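Section 5: Your first proper load

Okay, the machine's plumbed in and you've run it empty once (if you haven't, go back to Section 4, I'll wait!). These are my own notes for the Skumumetti front loader we put in at the Plullville flats, and they go a bit further than the booklet does.

1. Turn the tap on. Quarter turn past where it starts to feel loose is plenty.

2. Sort your colours. I keep the greens and blues together and give anything new its own wash the first time round, after what happened to Jolanta's good pillowcases.

3. Open the door all the way and pop things in one at a time, shaking each one out as you go. A big bundle sitting right at the opening is fine to start with, but push it well back before you think about shutting the door. 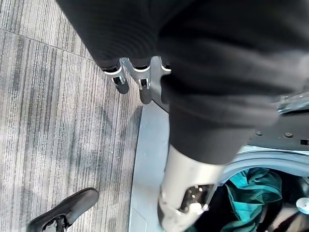 4. Run a finger around the grey rubber seal. You're feeling for sock toes, hankies, drawstrings, anything that's crept over the lip.

CAUTION: Don't force the door on caught fabric. It'll leak all over the laundry floor, and if you've got carpet nearby like some of us, it takes days to dry out.

5. Detergent goes in the left-hand compartment of the drawer. I use the Beltatmont powder, one level scoop, and go lighter on small loads.

6. Shut the door until it clicks, turn the dial to Everyday and press Start. The little lock light comes on and stays on.

NOTE: If you get code 327, the door hasn't latched. Open it, check the seal again and give it a firmer push. Code 998 means no water, so have another look at the tap from step 1.

7. When it's finished, give the lock a couple of minutes to let go before you pull on the handle. Then leave the door ajar so the seal can air (Dorota Makowska upstairs swears by wiping it with an old towel too, and hers smells lovely).

Spin speeds and woollens are in Section 6.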